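Why I've gone over to autoflowering tomatoes (sort of)

June 8, 2025

Right, so that title is a bit of a cheat. Tomatoes don't come as autos, but my neighbour at the allotment calls any bush variety that does its own thing an "auto" and I've picked it up from him. What I mean is the short, stocky kind that stops growing by itself, sets its fruit in one go and doesn't need me pinching out side shoots every evening with green fingers that stain the tea towels.

I've been growing cordons for years. Tall ones, strings up to the greenhouse roof, the lot. And I do love them, but last summer I was away for 17 days in the middle of the season and came back to a jungle. I couldn't get the door open properly! So this year I ordered seed for a bush type called Hulano, from a little firm called Grewal that a few people on the Werkcombe plots swear by. One packet, 24 seeds, and I sowed the lot, which was greedy of me.

Germination was really good. I had them on the back bedroom windowsill in those half trays that fit inside a full tray, and most were up within 10 days. A couple sulked. One came up with its seed case still stuck on its head like a little hat, and I picked it off with a wet cotton bud and then promptly snapped the stem. My own fault, I should have left it alone.

They look different from the start. Thick stems, dark leaves, hardly any gap between one set of leaves and the next. My cordon seedlings always stretch towards the glass and end up leaning on each other, and these just sat there getting fatter. I potted them on once, quite deep, and then again into their final pots when the roots were showing at the bottom. Peat-free compost with a bit of grit in, because the bag I bought this year holds water like a sponge.

Feeding is where I've gone wrong before, so I'm keeping it simple. Nothing until the first flowers open, then half-strength tomato feed every week. I know some people go full strength from the off and get enormous plants, but enormous plants are what I'm trying to get away from!

The other seed I'm trying is Sutesance, a yellow cherry that's supposed to trail. It's in two hanging baskets by the shed and so far it isn't trailing at all, it's going straight up. Maybe it'll flop once there's some weight on it. I'll give it until the end of June before I start grumbling.

Leftover seed gets kept indoors, somewhere cool and dark, in the paper packets with the year written on. Anything with a lid that shuts properly will do for the packets – I've used jam jars, biscuit tins and old lunch boxes over the years and never noticed much difference. Damp is the thing to watch. I lost a whole batch of beans to the shed one winter and I'm still cross about it.

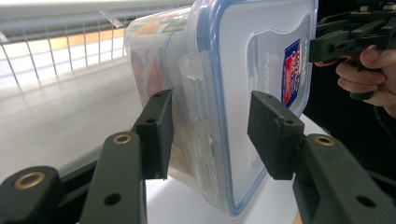 Clear tub, blue-rimmed lid.

As for the spare plants, I've given most of them away. Four went to the plot swap at Werkcombe and I came home with a courgette, two chillies and a very sad-looking basil, so I think I did all right there. The ones I've kept are along the sunny side of the greenhouse with a short cane each, just in case. They're flowering now, lots of little yellow trusses low down, and I go along every morning giving them a tap to help the pollen along (and then stand about with my coffee pretending I'm busy).

Next job is a mulch, and netting for the strawberries before the blackbirds find them.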